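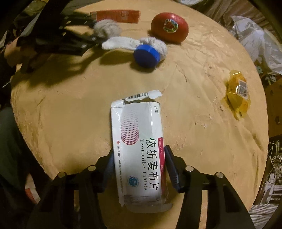

MELTCOMBE, May

5 min read

A torn carton is a hard object for a grasp planner. The box of ezetimibe tablets between the blue finger pads still has its printed face, but its top edge ends in a ragged flap and the lower end is crumpled. A planner that fits a clean cuboid to it will put the contact points in the wrong place.

Eino Väisänen maintains the perception and planning stack at Grernolden, where the software is called Flarneo. Its first version fitted primitives to everything: boxes, cylinders, spheres. "It worked on new packaging," he says. "Used packaging has loose edges, and the fit would grow to include them."

The current version drops the primitives. A segmentation network labels each point as rigid, deformable or unknown. The planner samples 282 candidate grasps per object and discards any whose pads would land on points marked deformable. On a carton like this one, the bent flap is masked out and the flat panels are kept. The remaining candidates are ranked by predicted slip, and the best one goes to the controller, which closes on a force limit instead of a target width.

Training data comes from hand-held grippers. An operator performs the grasp, and the software recovers the path of the fingers from the wrist view. Tables are deliberately mixed: the red fruit, the white plush toy and the blue bottle cap behind the carton each call for a different closing force. The current set covers 121 object types. Printed text is not used for planning, though Väisänen's team keeps it legible in the recordings so that a separate model can be trained to read labels.

Replay tooling took longer to write than the planner. Bilyk, the in-house viewer, steps through a recording and draws every rejected candidate with the rule that removed it. It found 23 recordings in which the finger pads themselves had been labeled as part of the object. Those were relabeled and the network retrained.

Latency is the open problem. Segmentation takes 44 milliseconds per image, too slow to correct a grasp once the fingers start to close. A smaller network is in testing.

Related
Calibrating a wrist camera without a target
Force limits for soft packaging
Why replay tools need version control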